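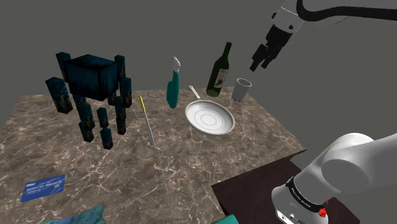 Turach is a simulation package for testing robot arm control software on household tabletop tasks. It is developed and sold by Stevunard, a firm based in Brekoddale, and was first released in November as a successor to the company's earlier Sukprasert toolkit.

The package was designed by Hubert Pfister and Finn Rieger. Its library contains 682 object models, among them kitchenware, bottles and cups, which may be placed on 20 table surfaces, including marble. Scenes can be arranged by hand or generated from a seed number. Supported arms include a Franka Emika model with a two-fingered gripper.

Turach is licensed by the seat, with a limit of 6 seats on the basic plan. Each license covers 2,000 simulated trials per day. Customers may import their own models, subject to a size check.

Reviewers have praised the range of surfaces but criticized the handling of cloth and other soft items, which remains limited in the current version.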